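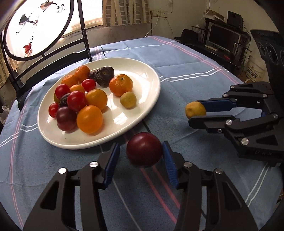

Pludberg Produce Names

A word list of fruit and vegetable names as they are written on market signs and in household shopping notes. Version dated 2022-01-22, maintained by Leonor Serrano.

Contents

names.csv — 3590 rows, one name per row
variants.csv — 780 spelling variants, each linked to a row in names.csv
notes.txt — remarks on regional use

Columns in names.csv

id, name, plural, group, source

The group column is either "fruit" or "vegetable" and follows kitchen use. Tomato is a vegetable here. Mandarin, tangerine and clementine have separate rows, and 97 rows have no plural.

Known problems

Names from the Wokia notes were typed by hand and still contain errors. Accents were lost in the October import — compare with variants.csv before matching.

License

Free to use and change with credit.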